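Food box still the slow step in chore trials, says Drolteck

23 April 2018
Robotics and automation

Machines can move a lidded plastic food box from one surface to another with fair reliability, provided the box is where they expect it to be. Putting it into a wire basket or onto a shelf beside a rack is a different matter, according to interim notes released by the automation firm Drolteck on its household and shop-floor handling work.

The notes cover a group of short tasks that a shop assistant or anyone tidying a kitchen would do without thinking: lift a box, turn it, place it, go back for the next. Drolteck has been gathering demonstrations of these tasks from people using hand-held grippers, with the aim of training two-armed machines on the results. The company says it has now recorded 2000 demonstrations of the box task and its variants.

Anathi Sibiya, who leads the handling work, said the box was chosen because it is common and awkward in equal measure. Clear plastic gives a depth sensor very little to work with. The walls bend under load, the rounded corners give a flat jaw a small contact area, and the lid may or may not be fully latched.
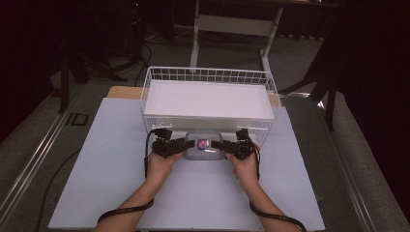
Two-handed work is where the present generation of controllers does worst. When both jaws bear on one object, each arm has to allow for the force applied by the other. A person corrects for this continuously and mostly without looking. A controller that treats the two arms as separate position problems will either squeeze the box out of shape or let one side slip.

Drolteck's approach is to learn the paired motion as a single action. In its bench runs the trained controller completed the lift in 430 attempts before the test set was changed. The notes do not give a total for that series, and Sibiya said a full table would follow in July. She would not be drawn on a success rate before then.

She was more willing to discuss failures. Of the failed placements reviewed so far, 69 were put down to contact with a rim or edge at the moment of release. The object arrives at the right place but slightly tilted, one corner touches first, and the jaws open before the other side is down. With a rigid carton this matters little. With a light plastic box it is enough to send the thing sideways.

Lighting accounted for a smaller group of errors. A glint on a lid moves as the viewpoint moves, and a vision system that has fixed on the glint will follow it. Printed labels help, as they give the system a patch of solid colour to hold on to, but a label is seldom in the middle of the lid and seldom square to it. A system that takes the label's angle for the angle of the box will set its wrist wrongly from the start.
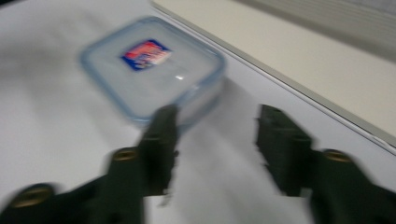
Speed is the other difficulty. Hand-held demonstrations are carried out at human pace, and blurred views are a normal part of the recordings. Earlier practice at the company was to discard them. The current notes say that they are kept, on the grounds that a machine working at a useful rate will have to cope with the same blur. The cost is a longer training run – the notes do not say by how much.

Outside opinion is cautious. Refilwe Maluleke, an automation engineer at the warehouse equipment supplier Jorkemico, has read the notes and regards the demonstration method as sound. Her reservations concern cycle time and recovery.

"A shop floor does not need a machine that can place a box," she said. "It needs one that can place a box, knock it over, pick it up and carry on without a person walking across to help. I see very little in the notes on the third part."

Maluleke added that shelf work in retail is less regular than it appears from a planogram. Shelf fronts often have an edge strip that catches a low approach. Wire racking presents a pattern of openings that some depth cameras read as a solid wall and others do not register at all. Stock is seldom uniform, and a container with loose contents will shift its weight when tilted. A controller tuned on empty boxes should be tested again on filled ones before anyone draws conclusions.

The notes accept this point in part. Filled containers have been added to the task list, and the company intends to vary the contents between sessions. Gripper design is also under review. Foam-faced fingers hold smooth plastic well at low force, but the facing wears, and a worn pad changes the grip enough to upset a controller trained on a new one. Harder moulded fingers last longer and slip sooner. 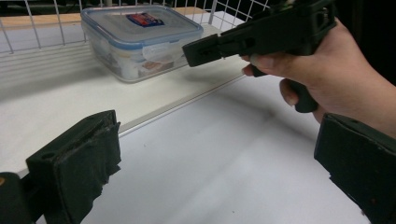 Two other projects are working on related problems. Steyn, which makes fixed arms for packing lines, has so far kept to single-arm work and relies on suction for flat lids. That avoids the two-handed problem at the price of failing on anything with a ridge or a hinge across the top. Dollitz, a smaller concern aimed at domestic users, has shown a wheeled unit that clears a worktop into a basket. It handles cups and cartons, and its makers advise against using it with soft-walled containers for the time being.

None of the three has announced a product for sale that would do the job unattended. Sibiya expects that limited shop-floor use will come first, in back rooms where the shelf height, the basket and the range of containers can all be fixed in advance. Homes will take longer. A kitchen has no standard shelf, and the layout may change between one day and the next.

Maluleke broadly agrees on the order but thinks the first paying work will be narrower still, such as returning empty containers to a single type of basket. She suggested a plain acceptance test: 50 consecutive placements, mixed sizes, with no human contact and no adjustment between attempts. The count would go back to zero after any fault that the machine did not clear by itself.

Drolteck said it had no objection to such a test and already runs a shorter one internally. The next set of notes will cover filled containers, lid closure and a comparison of finger materials after extended wear.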